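Floristry and Display, Level 2
Handout 4: Mixing colour in a small arrangement
Sturudwood Adult Learning

Read this before the February session. Bring a notebook and a pair of scissors that cut cleanly.
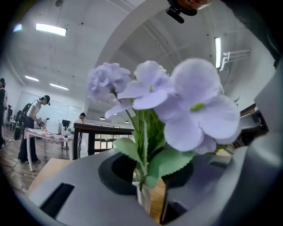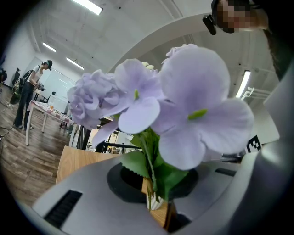
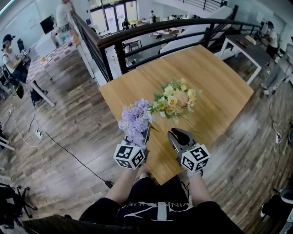 Lavender artificial flowers in all three; cream, pale yellow and peach roses in the last.

Notes by Roxana Ardeleanu, course tutor

1. Hue, tint and tone

Hue is the plain name of a colour: red, blue, yellow. A tint is a hue with white added. A tone is a hue with grey added. Most of what florists call "pastel" is tint. Most of what they call "dusty" or "antique" is tone. The two do not always sit well together. A clear pink tint beside a dusty pink tone can make the second look dirty.

2. Neighbours and opposites

Colours next to each other on the wheel are called neighbours. Blue, violet and red-violet are neighbours, and an arrangement made from them looks calm. Opposites face each other across the wheel. Yellow is opposite violet. Full-strength opposites shout. As tints they are much easier to use, and lilac with pale yellow is a common spring pairing.

Start with one main colour and let it take up more than half of the arrangement. Use the second colour in groups. Single flowers dotted evenly around look like spots.

3. Green counts

Students often leave the leaves out of the plan. Green is a colour like any other. A blue-green leaf such as eucalyptus cools a scheme down. A yellow-green leaf warms it up. If a mix looks wrong and you can't see why, change the leaves first.

4. Light

Pale violet and pale blue lose strength under warm bulbs and may look grey from across a room. Cream and peach hold up well. Ask where the arrangement will stand before choosing. For an evening table, go one step stronger than you think you need.

5. Size

For a low table arrangement, work to 200 mm high so that people can see over it. The practice block is 164 mm long and should be trimmed to fit your dish. Put the largest flowers low and near the middle, with buds and small heads towards the outside.

6. Written task

Choose a room you know well. Write up to 950 words on a colour scheme for one arrangement in it. Name the main colour, the second colour and the leaf. Say what light the room gets in the morning and after dark. Include a sketch, coloured in. Written tasks go to Hala Atallah at the Ivley office.

Related handouts
Handout 2: Conditioning stems and leaves
Handout 3: Wiring and taping
Handout 5: Choosing a container
Handout 6: Hand-tied bunches

Sturudwood Adult Learning, Ivley office | Contact the course team | Copyright Sturudwood Adult Learning | Back to top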